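Chapter 6
Folding: Flat Cloth and Cloth with Legs

What you will learn in this chapter
How to choose a surface to fold on
How to read the seams of a garment before you touch it
How to fold jeans in halves and in thirds
When to hang and when to fold

Folding is one of my favorite things to teach, and I hope a little of that rubs off on you! By now you have sorted, washed and dried a full load (Chapters 3 to 5), and you have a heap of clean clothes waiting. A good folder looks at a garment for a second or two before moving it. Where are the long seams? Which part is thickest? Where would a crease look wrong? Answer those and your hands have very little left to work out.

We begin with jeans. Students are often surprised by this and expect towels, but denim is a wonderful teacher. It is heavy enough to stay where you put it, the seams are thick and easy to find with your fingertips, and a sloppy fold shows up right away as a leg poking out of the pile.

You need a surface longer than the jeans and free of clutter. A table is fine if you have a big one. Most of us use the bed, and a made bed with the sheet pulled smooth works beautifully. Light denim on a plain sheet is especially easy to see, right down to the hems.

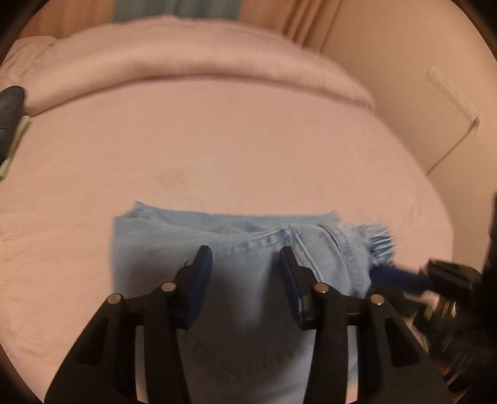 Once the jeans are down, smooth them from the waistband toward the hems with the flat of your hand. Push the pockets flat from the inside (check them for coins and tissues while you are in there). Then lay one leg over the other so the outer seams match, and tuck the pointed part at the seat inward so that you have one long, straight shape.

From here there are two roads. Folding in halves gives a wide, flat stack that suits a shelf. Folding in thirds gives a small, firm block that will stand on its edge in a drawer, and it is the one I would love you to practice until it feels easy.

Words to know
Inseam: the seam on the inside of the leg, from crotch to hem.
Rise: the distance from the crotch seam to the top of the waistband.
Hand: how a fabric feels when you touch it.

Warm-up
Work with a partner. Muireann folds a pair in thirds while Radu keeps time, then they trade places. Allow 60 seconds for the first try. Stand each block on its edge and let go. If it falls over, open it up, smooth it again and make the last fold tighter.

6.1 Folding in Thirds
Start with the waistband on your left.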